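Speaker notes – Gestby hand-held gripper kit, product review
Jun 11, 2025
Ademir Rocha presenting, Kojo Asamoah on questions

Opening. State the scope: one product, the Gestby kit, sold by Staseo for recording manipulation demonstrations without an arm. We have had it on loan since March. No discount, no agreement on what we say.

What ships. Two grippers, marker set, calibration board, charging dock, license for the recording software. Spare finger pads are a separate order. Mention the lead time if asked.

Tracking. Finger opening is read from the square black-and-white tags at the base of the fingers. No encoder in the hand. Pads are white, curved and perforated with a grid of small holes. Glare on a tag costs samples, so check lighting before a session.

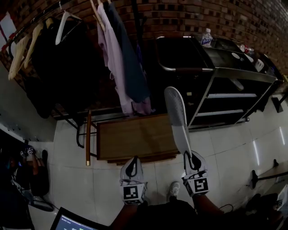

Test task. Clothes on a rack, pick and rehang. We logged 48 takes and kept 47. The rejected take lost one tag for 3 seconds. Say plainly that this is a small set from one room – do not let it be quoted as a failure rate.

Handling. Wrist load becomes noticeable in long sessions. Operators swapped after each block. Trigger travel is longer than on the Fekete unit and easier to hold half closed.

Export. Balgate format works out of the box. Our own loader needed 2 changes, both to timestamps. Kojo has the patch.

Price slide. Read the table, skip the service tier unless somebody asks. Then hand over to Kojo and pass the demo gripper to the front row, powered off.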